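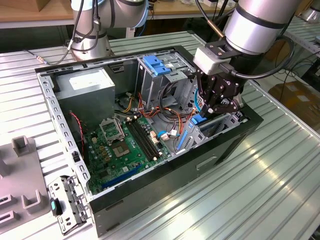
## Call for participants – safe work rules for robot PC teardown

Volarbridge is putting together a working group to write a good practice guide for robot cells that take apart old desktop computers. We need people who do this work, or watch over it, or get called when it stops. Draft one exists. It's rough. Help us fix it.

Short version: remote mostly, paid by the session, starts in June. Group is small on purpose.

**What the group does**

- Reads the draft (52 pages, sorry, a lot of it is tables)
- Marks up what is wrong, missing or just silly on a real shop floor
- Joins a call every other week, 2 hours max
- Comes to one on-site day at our Bomside shop, travel paid

Topics so far: power-off checks before a case goes on the bench, grip force limits near boards and sockets, when a person may reach in, who signs the restart, how to log a dropped or bent part. Also cable handling. Cable handling got more comments than everything else put together so if you have opinons, good. 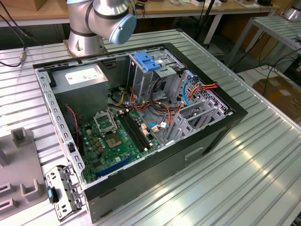

We also want a proper section on reach-in. Draft one says "arm parked and held" and leaves it there. Parked where? Held by what? Teuber, our test partner, uses a key switch plus a lockout tag. Lerus does it by zone. Both work for them, the guide has to pick a minimum and say it in plain words.

**Who should apply**

- Cell operators and techs, any level. No degree needed
- Safety leads from repair, refurb or recycling shops
- Integrators who have set up at least one cell with an arm and a shared bench
- Trainers – we have none yet and it shows

You don't have to be a standards person. If you've never read a standard front to back thats fine. You do need to write a clear comment in English and turn up to the calls.

**What's in the draft and what isn't**
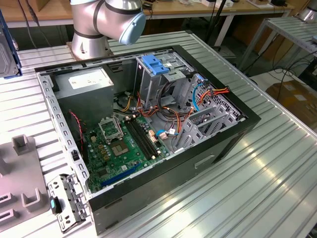 Part placement is the chapter furthest behind. Draft one covers what happens inside the case and stops there, but removed parts have to go someplace and the rules for that are one line long. Take a metal bracket lying loose on the bench next to the tower: does it go to a marked spot before the next move, or can it stay put? Does it count as an obstacle in the arm's path? We want a rule a new operator can follow on day one. Same for open CPU sockets – cover them or keep the tool path clear, pick one.

Not in scope: battery packs, data wiping, monitors. Other people are on those.

**Pay and terms**

Flat fee per call and a day rate for the on-site. Rates go out with the reply. Names of members get printed in the guide unless you say no. 18 seats total, operators get first pick.

**To apply**

Send half a page to Ilango Hegde at Volarbridge – what you work on, what your shop's current reach-in rule is, one thing you'd change about it. No résumé. Put "teardown guide" in the subject line or it will get lost. Close date 23 Dec 2023, end of day. Replies go out after the new year, yes or no, everyone gets one.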